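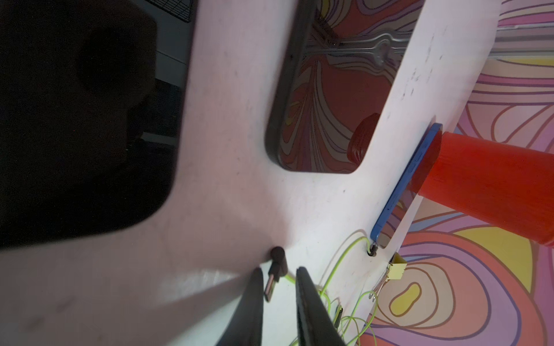

Has anyone got a sensible rule for what counts as a usable demonstration? I have been recording on a two-arm bench since January, teleoperated, and I'm at 354 episodes towards a target of 1,000. The task list has two families: tidying (phones, earphones, bench clutter) and small contact jobs on a panel. The second family is where I'm stuck. With the fingers open either side of the little dark knob I've got a clear sight of it from the wrist, but there's a glare band across the pale surface and green wires running down close by, and I can't decide whether episodes with that sort of mess are worth more or less than clean ones. My operators also disagree about where an episode starts. One hits record from the rest position, the other gets the gripper lined up first and then hits record. So I've got two sets of episodes for the same task that look quite different in the first few seconds.

Recording is in Abella, training is in Foven, nothing unusual in the settings. Before I ask for another block of bench time I'd like to know what other people throw away.

marrowfat
Posts: 61
Location: Cetby

Reply from tin_hinge

Start from rest, always. If you start with the gripper already lined up, the policy never sees the approach and it will sit there at home doing very little. We had this on a drawer task. Training loss was lovely and the arm wouldn't leave its start pose.

As for what to throw away: dropped object with no recovery, operator stopped to talk, camera dropped out. I keep everything else.

Reply from cguimaraes

I'd disagree with "always". Start from rest for most of them, but keep a share that start close to contact, and label them. The last few centimetres are where the failures are and you get more practice at them per minute of bench time. We did 40 close starts for each contact task and it was worth the afternoon. The thing to avoid is mixing them without a label, which sounds like what marrowfat has.

On glare: keep it. If the lamp is there when you run the policy, it needs to be in the data. The same goes for the wires.

Cauã Guimarães
Visbridge Robotics Group

Reply from tin_hinge

Fair, if they're labelled. Most people don't label them.

Reply from oldgantry

What's the patterned covering for? I can see it through the panel opening in the wrist view. I'd have thought it would swamp everything on a small camera. We line ours with plain grey card.

Reply from marrowfat

It's so the background isn't always the same flat colour. We swap prints between blocks. I haven't tested it against plain properly, so I can't tell you it helps.

Thanks both on the starts. I can split the existing ones by hand by looking at the first joint reading, so that's recoverable. Next question is the tidying side, which I thought would be the easy one. Same bench, same enclosure.

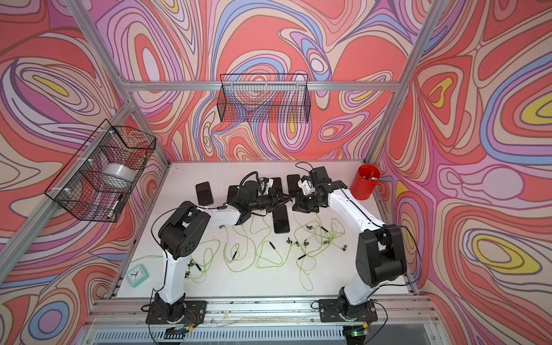 Tidying set: both grippers over the phones, earphones in front.

The written instruction for the operators is "pick up one phone with either arm, move it clear of the others, put it down flat". Earphones are a separate task but they stay on the table, as does the clock. Trouble is that the operators bring both arms in together out of habit, so there are long stretches where one gripper is hovering by the other doing nothing. In some of them it's also sitting over a phone, and the overhead camera can't see what is going on underneath.

Do I cut those, or leave them?

Reply from oldgantry

Cut. Idle arm data teaches an idle arm. Tell them to park the one they aren't using, well back, and write it on the instruction sheet.

Reply from tin_hinge

I'd leave them unless the idle arm touches something. You've got wrist cameras as well, so it isn't blind. And if you cut every episode where a gripper gets in the way of the top camera you'll end up with data where nothing ever gets in the way, then it happens on the first live run.

Reply from oldgantry

There's a difference between an arm getting in the way while working and an arm getting in the way because the operator forgot it was there. The first I'd keep.

Reply from cguimaraes

Agree with oldgantry on the distinction, though you can't always tell from the recording. Look at the gripper command for the idle side. If it doesn't change in the whole episode and the arm stays over the table, I'd tag it and leave it out of the first training run. Don't delete it. Disk is cheap and you may want it later for a true two-arm task.

Another thing. "Pick up one phone" with several black phones close together is a bad instruction. They all look alike with the screens off. Which one? If one operator goes for the nearest and the other goes for the leftmost, the policy will average the two and close on the gap. I'd write "the phone nearest the front edge" or put a rule in for each episode.

Reply from marrowfat

I hadn't thought about that and it explains a lot. I ran an early Foven checkpoint and the arm went down neatly between two phones, more than once. I blamed calibration and spent a morning with the checkerboard.

Reply from sprocketpie

Not my field really (I do conveyor stuff) but why have the earphones out at all while you are doing phones? That green cable would be round a finger in no time.

Reply from marrowfat

That does happen. When a cable catches, the operator is meant to open the gripper, back off and try again, without stopping the recording. I want those in. The finished thing has to work on a bench as people leave it, and people leave cables on benches.

Reply from sprocketpie

OK, makes sense. I'd still do a batch without.

Reply from tin_hinge

So would I, for what it's worth. Start with a batch with no cables, get something that moves a phone, then bring the mess in. If you do it all at once and it fails you won't know which part failed.

Reply from cguimaraes

I wouldn't bother with a clean batch. We did one, trained on it, and then it made very little difference once the cluttered episodes went in. Time spent on it was time we didn't have for the contact tasks. But our objects were blocks and not phones, so marrowfat may find otherwise.

How are you resetting between episodes? That matters more than clean or cluttered. If the same person puts the phones back each time they go back in the same places.

Reply from marrowfat

By hand, and yes, they do go back in much the same places. I plotted the first contact point for the phone episodes last night and it's one tight patch in the middle of the table. The back third has hardly been touched.

Plan for the next block, unless anyone objects:

Start from rest, with a labelled set of 40 close starts on the knob.
Name the phone in the instruction.
Unused arm parked back by its own mount.
Positions from a printed list at reset, including the back third.
Cable catches kept in, tagged.

I'm going to try a small batch without cables too, and if it's a waste I'll say so in this thread.

Reply from oldgantry

Move the clock as well. If it's in the same corner every time, the policy can use it as a landmark. We had one that was lost without a coffee tin.

Reply from marrowfat

Added to the list. The red cup can move too.

Reply from tin_hinge

Can you post the contact plot when the new block is in? I'd like to see how far it spreads with a printed list. Ours was still lumpy.

Reply from marrowfat

Will do. Bench is booked from 2 tomorrow, so give me a while to get through it.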